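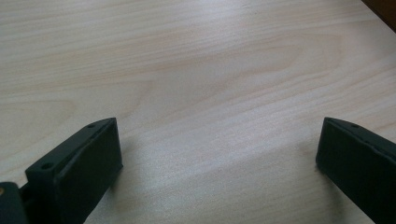
Wann kann man Stangenbohnen für Saatgut abnehmen?
Wenn die Hülsen am Strang trocken sind und rascheln, vorher nicht.

Startseite | Archiv | Themen | Autoren | Anmelden

[Bohnenliste] Re: Re: Ernte im August, Hülsen noch ledrig

Hallo in die Runde, hallo Shabani,

nur schnell, muss gleich los. Bin mit den eigenen Bohnen noch mittendrin, daher die Antwort so knapp oben.

> Shabani Makokha schrieb um 6:40 Uhr:
> Bei mir hängt die Plavora seit Juni an der Südwand, die unteren Hülsen
> sind gelb und fühlen sich ledrig an, oben blüht sie noch. Jetzt soll es
> tagelang regnen. Abnehmen und drinnen nachtrocknen oder hängen lassen?
> Und muss ich wegen der Kreuzung mit der Stalar was beachten, die steht
> drei Meter daneben. Mechthild meinte letztes Jahr, das sei egal.

Zum Regen: die gelben, ledrigen kannst du notfalls nehmen. Ideal ist das nicht, aber wenn es wirklich Tage durchregnet, keimen sie dir sonst in der Hülse. Ist mir mit der Hsu passiert, ganze Pflanze für die Tonne. Also ganze Hülsen abschneiden, nicht pahlen! Locker auf ein Gitter oder in einen Kissenbezug, luftig aufhängen, drei Wochen. Nicht auf die Heizung. Grüne dranlassen, die werden so oder so nichts, höchstens essen.

Fingernagelprobe kennst du ja – wenn noch ein Abdruck bleibt, weiter trocknen. Danach ein paar Tage in die Gefriertruhe wegen Bohnenkäfer, aber wirklich erst wenn sie steinhart sind. Zu feucht eingefroren = tot.

Zur Kreuzung: Mechthild hat für Gartenbohnen meistens recht, die bestäuben sich selbst bevor die Blüte richtig aufgeht. Bei Hummeln am Haus würd ich mich trotzdem nicht drauf verlassen. Wenn du für die Liste vermehrst, bitte mehr Abstand oder was Hohes dazwischen. Für den Kochtopf wurscht. Feuerbohnen sind eine andere Geschichte, die kreuzen untereinander wie verrückt, da hilft nur eine Sorte pro Garten.

Und bitte nicht von der schwächsten Pflanze nehmen, nur weil die zuerst trocken ist. Sum-yee hatte das im Frühjahr schon geschrieben, find die Mail grad nicht.

Noch was zum Verzeichnis: Su-chen hat die Nachträge drin, wir stehen bei 395 Sorten, voriges Jahr 388. Bei der Kundivix fehlt immer noch die Herkunft. Yao-tsung, du hattest die doch von jemandem bekommen? Auch wenn's nur ein Ortsname ist, bitte her damit. Und wer Tütchen schickt: Erntejahr drauf, mit Bleistift, Filzstift verschimiert.

Stalar hab ich selber kaum noch, falls wer abgeben kann – drei Körner würden mir schon reichen, tausche gegen Hsu.

Gruß, bin heut Abend wieder am Rechner

0 Kommentare | 3 mal geteilt

Diese Seite verwendet Cookies. Mit der weiteren Nutzung stimmen Sie dem zu. OK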